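February, late evening

Got the call at half past six that Sharada Poduval died this morning. She was at home in Merrick with her sister. I had been expecting it since Christmas and still had to sit down on the stairs with my coat on.

I worked for her for two seasons at the Himirbridge, when I was 23 and could barely hang a light. She was playing the mother in Nodance. We did 58 performances the first season, and she missed none of them, even the week she had no voice. She spoke the whole part that week in a kind of croak and the local paper called it a bold choice. She kept the clipping in her makeup box.
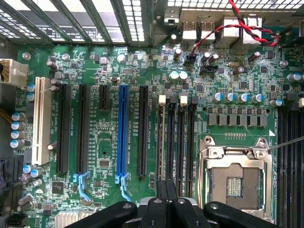

The radio ran a piece at eight. They said she was best known for the Skumley films, and I suppose that's right for most people. She told me once she made those for the roof. She meant her actual roof, the house in Merrick leaked. They played the courtroom speech and got the year wrong. They didn't mention Nodance at all, or the teaching.

Phoned Mom. She remembered meeting her in the lobby and being asked if I was eating. Mom said yes, which was a lie at the time.

Went through the box in the hall closet after supper and found my old prompt copy. Her notes are in the margins in green pencil because she used to take it off me and write in it — mostly cuts. Page 40 has "too many words" on it with an arrow pointing at her own best speech. She said it in full every night anyway. Also found the program from closing night, and a house report in my handwriting: 1,376 for the week. The manager was thrilled with that. Sharada said she had once played to 2,000 in one night and couldn't see a single face, and she liked ours better.

Ate toast. Didn't do the dishes.
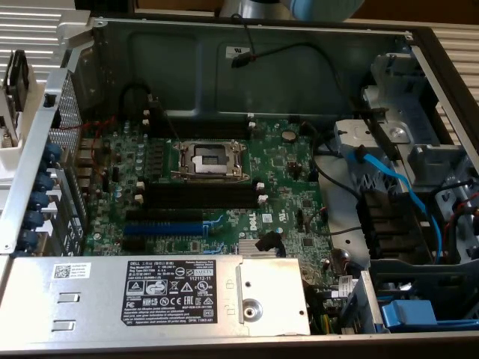 The Dell with its side off, no processor in it.

Service is in Merrick, no day set yet. I'd like to go. I will have to swap a shift and ask about the car. Her sister wants people to bring something to read aloud and I don't know what I would pick. Maybe the kitchen scene, if someone will take the other part. I could ask the old stage crew but I only have numbers for a few of them, and those are years old.

Wrote to the sister at ten. Four lines. Will mail it in the morning.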